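My week inside the sanctions maze

I came to sanctions the way most people come to plumbing, which is to say something went wrong and I had to learn the names of the parts. A small importer I know, Bronum, had a shipment of machine bearings held at the port for the better part of October. Nothing in the crates was illegal. The trouble was a parent company of a parent company, somewhere up the chain, that shared an address with a name on a list.

So I spent a week with the people who read those lists for a living. Konrad Wieczorek was the first to let me sit beside him. He handles compliance for a freight broker called Dokov, and he'd printed out the latest government update, all 719 entries of it, because he says his eyes slide off a screen after lunch. He reads with a ruler. I tried it for an hour and my eyes slid off the paper as well.

What surprised me was how much of the job is spelling. A surname moves from Cyrillic to English and comes out four different ways, then goes through a French bank and picks up an extra letter. The software flags everything that looks close, and somebody has to decide whether the retired dentist buying a used tractor is the same man as the deputy minister. (He wasn't. He was very nice about it, too, and sent Konrad a photo of the tractor.)

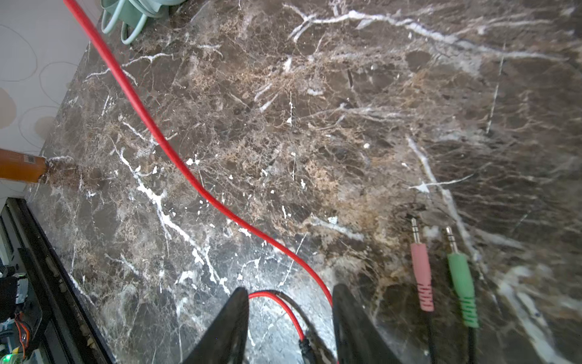

How long does a wrongly flagged payment usually take to clear?

A couple of days if the bank has a decent file on you, and several weeks if it doesn't. Small firms do worst, mainly for want of paperwork. Keep ownership records, invoices and shipping documents in one folder and send the lot the first time you're asked.

Bronum had its folder in the end. Henryk Dudek, who runs the place with his sister-in-law, put it together over two nights at the kitchen table and still had to resend it when the bank changed case officers. By his count the delay cost him around 800 dollars in storage alone, before anyone mentioned the customer who got tired of waiting and bought elsewhere. He isn't against sanctions, mind you. He grew up with relatives on the wrong side of a closed border and he has strong feelings about where the money goes. He'd just like a phone number with a person at the other end.

I took that complaint to Kazimiera Zawadzka, who used to draft this kind of measure and now teaches a night course on it. She laughed, kindly enough, and said every finance ministry she ever dealt with had the same problem: the announcement gets a podium and the enforcement gets a shared inbox. Governments line up their allies for the first round, she told me, and then the exemptions start. One capital needs the gas, another has a shipyard with an order half finished. By the second winter you're comparing six versions of the same ban and looking for the gaps, which is exactly what the other side is doing.

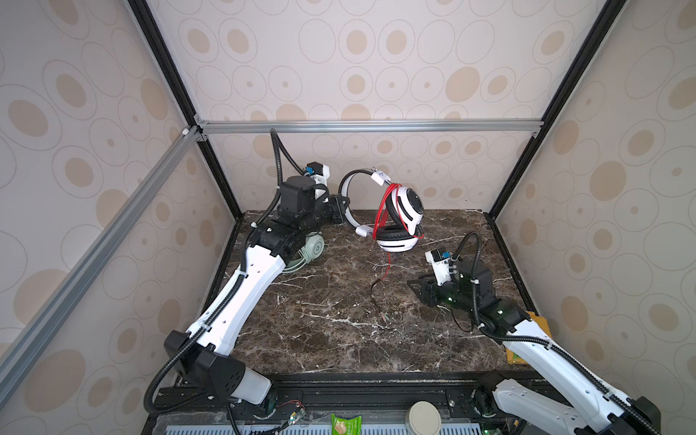 The gaps are where Gintarė Rimkutė spends her time. She traces goods that leave one country legally, stop for a rest in a second, and arrive in a third where they were never supposed to be. A lot of it is listening. She'll have a headset on for most of the day, the big over-ear kind like the white one standing near the back of that marble tabletop, working through calls with forwarding agents who can't quite remember who rented the warehouse. She told me the long pauses are more useful than the answers. Her favourite find was a trading house called Jukov, which had gone from selling garden furniture to selling microchips in a single season and hadn't changed its website. There were still deck chairs on the front page!

I asked her whether any of it works. She thought sanctions make things slower and dearer, and that on some days slower is worth having. Kazimiera had been gloomier. Konrad didn't want to say, and went back to his ruler.

As for the bearings, they were released with no explanation and a parking charge. Henryk has framed the letter, which runs to two sentences and spells his company's name wrong.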